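I don't believe in most toaster oven cleaning tricks. Lemon halves, foil balls, a bowl of vinegar left to "steam" for an hour: I tried them all in May and ended up scrubbing anyway. What follows is the dull routine I went back to.

**Before you start**

Unplug the oven and let it cool. Birgit Oltmanns swears a slightly warm oven cleans faster. Maybe, but I timed it both ways and saved 2 minutes, which isn't worth a burned knuckle.

**The knobs and the panel**

Try a plain damp cloth first, wrung out hard. Never spray the panel. Cleaner creeps in behind the knobs, and the tiny numbers around them are only printed on, so anything gritty may take them off. Go around each knob with a cotton swab. On a white oven you'll see every streak, so dry as you go.
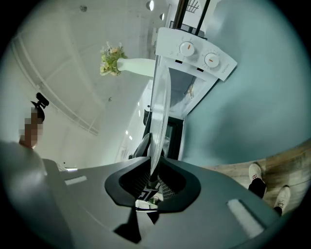
The door glass gets baking soda paste. Spread it thin on the inside, leave it for 13 minutes, and wipe. The recipes that say "overnight" are fooling themselves, as far as I can tell; the paste dries to a crust and you've got a second mess. Brown spots that survive two rounds can stay there. They don't change the toast.

**Crumbs**

Pull the tray, tip it over the trash, then wash it in the sink like any other pan. Check behind the bottom heating element with a dry brush. Don't wet the element.

I also bought a bottle of Pandiron degreaser on Saadet Yaman's advice. It smelled strong and did what dish soap does. The rest of it is under the sink if she wants it back.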